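Subject: Re: [facade-talk] Bonded panels at Zadach - anyone have service history?
From: Radosław Kozłowski
Date: Thursday, February 15, 2024

Thư Mạc wrote:
> We're looking at the Bukinell bonded system for the school annex at
> Zadach. Fiber cement panels, 600 of them, no visible fixings, glued
> to aluminum rails with a foam tape to hold them while the adhesive
> cures. The architect is very taken with the flat look and the client
> has seen the Lollis showroom and wants the same thing.
>
> The rep says the bond is stronger than the panel and that a single
> panel can be cut out and replaced in under an hour. He also says the
> extra cost over riveted panels is made up by faster installation.
> Georges Karam on our side is fine with it. I'm the one holding
> things up, and I'd like to know if I'm being unreasonable.
>
> Does anyone have a job like this that's been up long enough to mean
> something?
>
> Thư

Thư,

You're not being unreasonable. I'd hold it up some more.

I'll take the rep's claims in the order that bothers me. "The bond is stronger than the panel" is true of a test coupon glued in a clean room by someone who does it all day. Your panels are going to be glued from a lift, in April if the schedule holds, by whoever the installer can get. The adhesive sheet will have a minimum surface temperature, a maximum humidity and a wait time after the primer. Ask who writes those numbers down on site, and where the sheets go afterward. On the two jobs I've inspected there was a form for this. On one of them every line had the same temperature on it for three weeks, in the same pen, mornings and afternoons alike.

The showroom doesn't tell you much either. Lollis has it indoors, as far as I remember, or at least under a deep canopy. It's never had sun on a dark panel at four in the afternoon and frost the same night. If the color your architect wants is anything close to black, get the movement figures for that color and not for the light gray in the brochure. 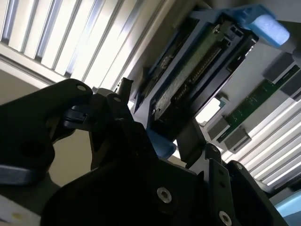

Replacement is where I'd push hardest. "Under an hour" covers the cutting, maybe. It doesn't cover getting the old adhesive off the rail without wrecking the anodizing, or priming, or the cure, or the fact that your new panel has to be held perfectly flat by tape between neighbors that have already settled. I'm old fashioned about this and I like a fixing I can find. Look at the two silver hex-socket screws sitting in that black curved shell: you know at a glance where they are and what kind of key to bring. A maintenance guy who has never met you or me can make a start on that. With a glued panel he's standing there with a piano wire and a phone number for a rep who has changed companies.

And the panel will need to come off. Everybody specs these things as if the wall behind were finished forever. Then someone wants a camera on the corner, or a sprinkler line leaks, or the membrane was lapped the wrong way and there's a stain on the inside of the classroom. At the Pawłowska clinic (riveted, not bonded) we took down 100 panels to chase one bad window flashing, and put 97 of them back up. I don't like to think what that would have cost with glue. Tadeusz Kurek ran that job and may still be reading this list, so he can correct me if I've got the story wrong.

On cost, I'd want to see the sums. Faster installation is the line I hear every time, and it always seems to be figured on a plain wall with no openings. How many windows does the annex have? Every cut panel at a jamb has to be sealed on the edge, primed and fitted dry before it gets glued. The riveted crew does most of that too, but if they're a little off they drill it out and move it. The glue crew gets one try. 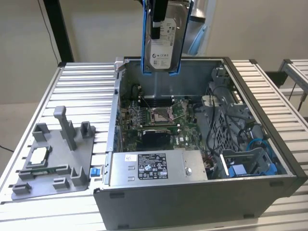 There's also the warranty, which I'd read before I read anything else. The last one I was shown covered the adhesive, and separately the panel, and separately the rail, from three different companies, with each of them excluding failures "arising from" the other two. It also asked for a pull test every 18 months by an approved inspector at the owner's expense. I asked the owner if he knew that. He didn't. Ask for the actual document with the Zadach address on it, before the order goes in. A sample copy is worth very little.

To be fair to the product, I haven't seen a Bukinell panel fall off. Genowefa Tokarz has one on a small office building that has been up five years, faces west, and she told me last fall it looked fine. It's two stories and she stood over the installers herself. So it can be done. I just don't know how you get from there to 600 panels over a school door.

If you're stuck with it, what I'd ask for is mechanical retention on every panel above an entrance or a play area, even if it's only a small clip at the bottom edge. The architect will say it ruins the line. From the ground you can't see it. I'd also pay for a mockup outdoors on the real substrate with at least one inside corner and one window head, and make them take a panel out and put another back while you watch with a clock. That should settle the hour question one way or the other.

Does Georges have a reason for being fine with it beyond the rep's slides? I don't mean that as a dig. If he has pull-out data from a real building I'd like to see it, and I suspect a few others here would too.

Also, who's the installer? You didn't say, and it matters more to me than the brand of adhesive.

Radosław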